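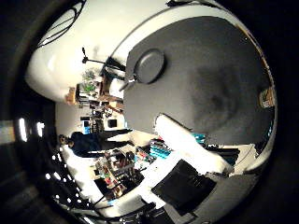 White shell, gray pad, black cables along the top

Ullar spring game — who starts at left tackle?

grizzlefan80
ok so went to the spring game at Begović Field, sat in the rain, here goes. Line looks thin. Like really thin. The big kid wearing 61 got most of the snaps at left tackle and he was fine?? Got beat inside twice early, settled down. Run blocking was good. Pass pro, ehh. I'd still start him in September.

rultis_ridge
No way. He's a guard. Feet are too slow for the outside and Flernari has that speed rusher back for another year. You want him on an island against that kid? I don't.

grizzlefan80
he was a tackle all thru high school tho

rultis_ridge
So was every guard in the conference

sidelinemom
Mine's on the JV over at Rultis so I watch a lot of line play now, lol. Thought 61 looked tired more than slow. They ran him with both units the whole second half. Give him a breather and see. Also the concession line was 2 people deep all day and STILL took forever, can somebody fix that
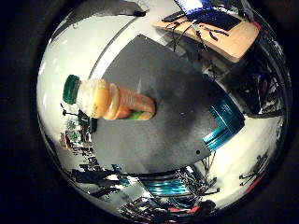
and one more thing, parking. They closed the north lot again and didn't tell anyone. Walked from the church. In May. With a cooler.

oldpuntreturner
Forget left tackle, who is kicking? We missed from 31 and then had an extra point blocked. Lost the Flernari game last fall on exactly that.

rultis_ridge
we lost the Flernari game because we couldn't protect the QB. see: left tackle

oldpuntreturner
We lost by a point. A POINT. Had 499 yards of offense and lost by a point. That's a kicker.

grizzlefan80
499 and four turnovers, don't leave that part out. But yeah ok the kicking is bad. Didnt see the freshman try anything long, coach just kept punting from midfield

sidelinemom
The freshman has a sore hip is what I heard at the gate. Take it for what its worth

rultis_ridge
Fine. Put 61 at guard, move the right tackle over, and let the transfer have the right side. Fixes two spots. Thats my final answer.

grizzlefan80
the transfer who jumped offside three times in one quarter?

rultis_ridge
Spring game. Doesnt count

oldpuntreturner
Is the bus to the Rultis opener on yet? Need two seats, aisle if there's any left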